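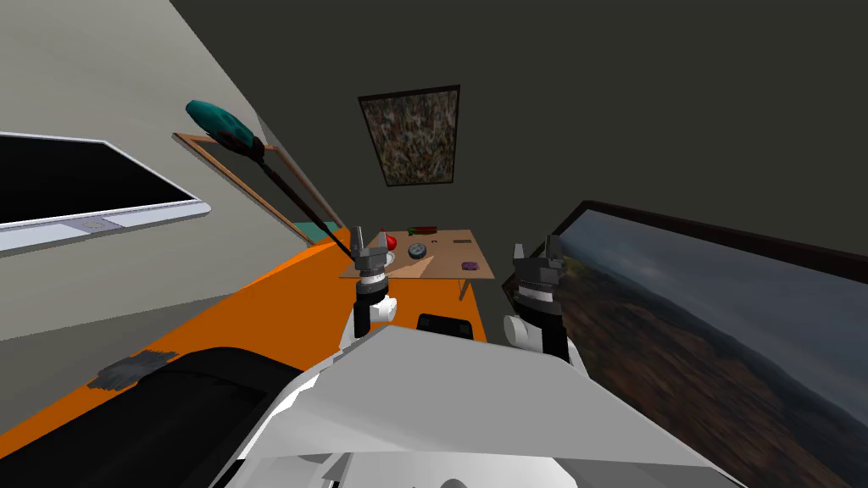
A table and two robot arms, computer rendering.

The Right Height for a Table

The dining table in the Rullenus showroom has a strip of masking tape down one leg. Pencil marks on the tape show where customers have asked for the leg to be cut. Most of the marks are within an inch of each other. A few are well below the rest, and one is so high that it was made on the apron.

Anoma Karunaratne has run the shop for 8 years and keeps the order book herself. Last December she went through the back pages and listed the height of every table the shop had made to order. There were 1,240 of them. She had expected the numbers to drift upward over time as people got taller. They moved very little. What changed was the use people gave for the table on the order form.

"They used to write 'dining,'" she says. "Now they write 'dining, laptop, sewing, kids.' You can't build one height for all that, so you build a dining table and talk about chairs."

A standard dining table stands close to 30 inches off the floor. A desk is often a little lower, and a typing table lower again. A bench for planing boards is set by the person using it, usually with the top near the wrist when the arm hangs straight. Kitchen counters are higher than any dining table, which helps when chopping and does nothing for rolling out dough. Bakers who work at home tend to end up at the table for that job.

The gap between the seat and the tabletop matters more than either height alone. Ten to 12 inches suits most adults. With less than that, thighs meet the apron. With more, the shoulders lift, and a long evening of paperwork will be felt in the neck the next morning. A deep apron can spoil a table that measures well on top, and catalogs seldom list it.

Karunaratne asks customers to bring a chair. Many don't want to carry one through the door, so she keeps a row of odd ones by the window. She has the customer sit, put both forearms on the table, and stay there while she goes over the wood samples. By the time they get to walnut, people have usually started to shift if the height is wrong.

The shop's plainest model is the Zapata, with square legs and a shallow apron. The Vultier is heavier and has a trestle base, which leaves the sides clear for a wheelchair or a bench. Both are made from boards cut at Taltwood, a mill 110 miles north. The mill dries its own stock and sends a truck every other month.

Changing a table already at home costs less than many owners think. A leg can be shortened with a fine saw once all four have been marked from the same flat surface. Turn the table upside down on a blanket, mark each leg on every face, and cut a little long. The rest comes off with sandpaper. Raising a table is harder. Screw-in feet will add up to 2 inches, and past that the table starts to look as if it is standing on something.

Rugs count too. A thick one under the chairs but not under the legs takes away some of the gap, and Karunaratne has driven out to look at more than one "wrong" table where the rug was the trouble. She carries a tape measure for those visits and a flat pry bar for lifting the legs.

Her own table at home is low. It came from her mother's house, and she eats at it on a cut-down bench.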